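Refill Points Program, Zaltdale and Rultport
Second Progress Report to the Duman Fund
Feb 19, 2021

Status of the work

The grant pays for 11 public drinking water refill points, split between Zaltdale and the Rultport waterfront. Six are installed and in service. Three more are plumbed and capped, waiting for their cabinets. The remaining two, both in Rultport, have not been started and are discussed under Site Access.

The first report said that all the Zaltdale units would be in service by the end of the year. We missed that. The units at the bus station, the library, the north playground and the Mill Road ball fields were finished before the ground froze. The unit at the community garden was not. The trench for its supply line had been dug and then had to be filled in again when the gas company asked for a new survey of the lot. The survey came back clean in January and the trench can be dug again as soon as the frost is out.

In Rultport, the ferry landing and the fish market have working units. The ferry landing unit was the hardest of the six to put in. The old slab under the shelter was thicker than the drawings showed, and the contractor spent two extra days cutting through it. The extra labor was charged to the contingency line.

Supply and equipment

All of the units are the Sidico wall cabinet with a bottle spout and a push button. We chose this model in the first round for its simple valve, which our own maintenance crew can replace with hand tools. So far the crew has changed one valve, at the bus station, where the button was sticking. The part was covered by warranty.

The last cabinets were due in the fall. The supplier moved the delivery date twice and has now confirmed it in writing for early spring. We asked whether a different finish could ship sooner, and were told that the delay was in the valve bodies and that the finish made no difference. We decided against changing models partway through. Two sets of spare parts would cost more to keep over the life of the program than we would gain by opening three sites a few weeks early.

The spout height has been the most common topic in comments from the public. It is set for a standard sports bottle. Larger jugs have to be tipped, and a tipped jug cannot be filled to the top. At the ball fields, where teams bring coolers, the coach of one youth league asked for a hose connection. We have said no for now. A hose bib at that location would need its own backflow device and its own inspection, and neither is in the budget.

Bottles and cups in daily use

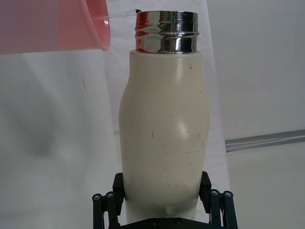

Comments gathered at the library and the ferry landing show that most people who use the refill points already own something to fill. We had set money aside in the first year to give out bottles, and few were claimed. Asked why, people told us they preferred the one they had. Bottles stay in use long after they stop looking new. The cream-colored one with the shiny chrome cap has dark specks, smudges and short scratches over its lower half, and wear of that kind does not stop a person from filling it. With your approval, we would like to move what is left of the giveaway line to signs and to the spring cleaning kits described below.

The public health nurse who advises the program reviewed our leaflet on washing bottles and asked for two changes. The first was to say plainly that the cap should be taken off and washed separately every time. The second was to remove a line about bleach, which she felt gave people a reason to use too much of it. The new text tells people to use hot water, dish soap and a brush that reaches the bottom, and to let the bottle dry open overnight. The leaflet has been reprinted in English and Spanish. A Portuguese version for Rultport is with the translator.

Cleaning kits will be handed out from the library desk. Each kit has a long brush, a small brush for threads and spouts, and the leaflet. We will keep a simple tally at the desk so that the next report can say how many went out and in which language.

Water quality

Samples were taken at every working unit on the day it opened and again in January. All results were within the state limits for lead, copper and bacteria. The fish market sample had a noticeable chlorine taste, although the measured level was normal. The water department flushed the branch line, and the taste was gone at the repeat visit.

We want to change the sampling schedule. The grant agreement calls for sampling twice a year. Water sits in the lines at the playground and the ball fields for long stretches in winter, and the agreement did not allow for that. We propose to shut off and drain those two units each year when the fields close, and to sample before they are turned back on. The other units would stay on the original schedule. The lab fee for the added tests is small and can be covered from the maintenance line.

The filters are changed by the maintenance crew on their regular rounds. The bus station filter clogged faster than the manual says it should. We had the line checked and found rust from an old section of pipe upstream. The water department has put that section on its replacement list but has not given a date. Until then we will change that filter twice as often as the others.

Outreach 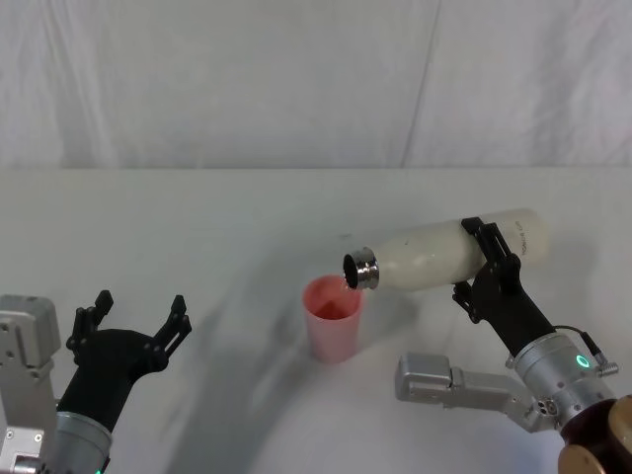

White tabletop and fabric backdrop.

Public events were not possible for most of the period. The ribbon cutting at the ferry landing was called off, as were the two school visits planned for the fall. In their place we sent a one-page lesson on where tap water comes from to both school districts. Teachers in Zaltdale have used it in remote classes. We have had no reply from the Rultport district and will write again after its spring break.

The page on the city website lists each unit with its address, its hours and whether it is wheelchair accessible. It was out of date for several weeks in the winter and still listed the playground unit as open after it had been drained. Two residents wrote to complain, with good reason. Responsibility for updating the page has now been moved from the communications office to the maintenance desk, which knows first when a unit is shut off.

A radio spot ran in both towns. It was cheap, and the station gave us a second week of airtime at no charge. We cannot say whether it had any effect on use, as the meters were being read only once a month at the time. They are now read every week.

Sign design took longer than planned. The first version used a blue drop on a white field, and at the bus station people took it for a restroom sign. The second version shows a bottle under a spout with the word WATER below it. The first batch of 10 has been delivered, and signs are up at all of the working units. The rest are in storage until the cabinets arrive.

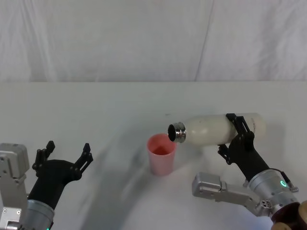
The eleventh sign was ordered separately. It is a larger panel for the Rultport waterfront, where the harbor office requires a heavier post and a coating that stands up to salt. The harbor office has approved the drawing. The post footing will be poured at the same time as the footing for the cabinet, so there is one crew visit and one permit.

Site access

The two sites not yet started are the boardwalk and the Rultport senior center. The boardwalk site needs a license from the harbor office, which has had our application since the fall. Its staff have been helpful by phone, but the license has to be signed by the harbor board, and the board canceled two meetings in a row. It is on the agenda for the next one.

The senior center has been closed to the public and to contractors. Its director supports the project and has asked us to wait until the building reopens, so that the work can be done while staff are there to direct it. We agreed. If the building is still closed by summer, we would ask to move that unit to the post office next door, which has a supply line close to the outside wall and would be cheaper to connect. We would come back to you in writing before making any change of site.

Budget

Spending is below plan because of the late cabinets and the two delayed sites. Installation costs at the finished sites came in on budget except at the ferry landing. The contingency line has enough left to cover one more surprise of the same size. Printing is over budget by a small amount after the sign was redrawn. Staff time is on plan.

The full ledger is attached as Appendix A. Invoices over the reporting threshold are in Appendix B. Appendix C has the lab results by site.

Decisions requested

We ask the Fund to approve the following.

Move the unspent part of the bottle giveaway line to signs and cleaning kits.

Change the sampling schedule for the playground and ball field units as set out under Water Quality.

Extend the installation deadline by six months, to allow for the cabinet delivery and the two Rultport sites. No added money is requested.

Next period

The community garden trench will be dug first, as soon as the ground allows. Cabinets will go in at the three capped sites in the order they arrive, starting with the garden if its line has passed inspection. The playground and ball field units will be sampled and turned back on before the spring season opens. Weekly meter readings for every unit will be included with the next report.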